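Stemton 13 lets robot arms work on when the wrist view goes poor

Stemton, the open control software used on small robot arms, has reached version 13. The release came out in August and changes how the planner treats pictures from a wrist camera. Until now every picture was passed on with the same weight. Version 13 gives each one a score first, and the planner uses that score to decide how fast the arm may move and which sensor it should trust.

The work was led by Rautiainen, a software firm that has maintained Stemton for three years, together with the Miteo lab, which wrote the test suite. The score is based on local contrast, edge strength and how much the picture has changed from the one before it. It runs on the robot's own computer and needs no graphics card.

Low-contrast pictures are the main target. A wrist camera spends much of its time very near to things, and a soft gray picture with no edges gives the pose estimator nothing to hold on to. Older versions would still return a pose in such cases, often with a high confidence value, and the arm would then steer toward a point that did not exist.

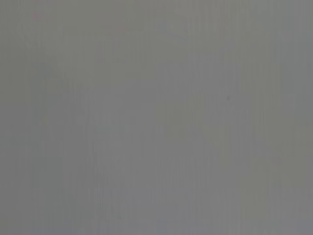 What does the arm do when the score drops below the limit?

The planner stops using the wrist camera for position and falls back on joint encoders and the last pose it accepted. Speed is cut to a set share of normal, and the grasp step is held until the score recovers or a timeout is reached. If the timeout passes, the arm backs off along the path it came in on and tries the approach again.

Miteo tested the change on 3,388 recorded grasp attempts from its Lultska bench, a set of bins and shelves used for picking trials. In 1,443 of them the wrist picture fell under the limit at least once during the approach. The lab has put the recordings and the scoring code in the same download as the release, so users can replay them against their own settings.

The limit can be set per camera in the configuration file. Rautiainen recommends leaving the default in place for the first week and reading the log before changing it, as plain bin walls and shiny packaging can also score low. A new viewer plots the score next to joint speed and gripper state, and it can jump straight to the moments when the fallback was active.

Some parts are unfinished. The score does not tell a blocked lens from an out-of-focus one, and both lead to the same fallback. Arms with two wrist cameras can use only one of them for scoring at a time. Support for depth cameras is planned for a later release.

Version 13 also closes 34 reported bugs, most of them in the motion planner and the log recorder. Configuration files from version 12 will load without changes, but scoring stays off until it is switched on by hand. Users still on version 11 or older have to move to 12 first and run the conversion tool that comes with it.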